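Subject: Re: [handheld-grippers] Anyone bought the Sokell kit?

Fingertips meeting on the Sokell, with a second gripper just past it

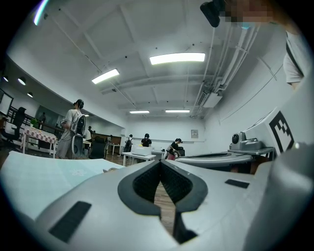

View from the gripper's own camera, ribbed pads facing each other.

Hi Teodoro, hi all,

Teodoro Rivera wrote:
> We're looking at the Sokell two-finger kit for our bench in July. The
> Grikar rep quoted us 1772 for the pair, pads included. Before I sign
> anything, does the wide lens really get you enough of the room? And how
> are the pads holding up? Our old Costa ones went shiny in no time.

So we've had the pair for 14 weeks now and I'm mostly happy (mostly!). The lens is the best part. You get both fingers, a good piece of the table, and then the whole room behind it right up to the ceiling lights. If you're used to the narrow Costa view it's a bit of a shock, and my first afternoon I kept tilting the thing down out of habit. You do lose the corners to the round black border, so don't plan on using every bit of the picture.

Pads: the inner faces are black with a fine rib, and ours still grip cups and small boxes fine. I've swapped one set so far, and it took me 3 tries to get the left one seated — push from the wide end first, the leaflet has it backwards. Ask Grikar for spares up front. We waited ages for ours.

What I don't love is the weight. The body is chunky, and after two hours my wrist wants a word with me. Ottavio Carbone on our side doesn't mind it at all, but he also carries his bike up the stairs every morning, so make of that what you will.

The other thing is the square markers. Keep them flat and keep them in plain view if you can. Our Piltonon software is picky about them when they lean, and I lost most of a morning's takes before I worked that out. The newer version is supposed to be more forgiving, but I haven't installed it yet.

For the price I'd buy it again, though I'd push for 2 extra pad sets thrown in. Did the rep say anything to you about a lighter body? Ours got very vague when I asked.

Cheers from the noisy end of the building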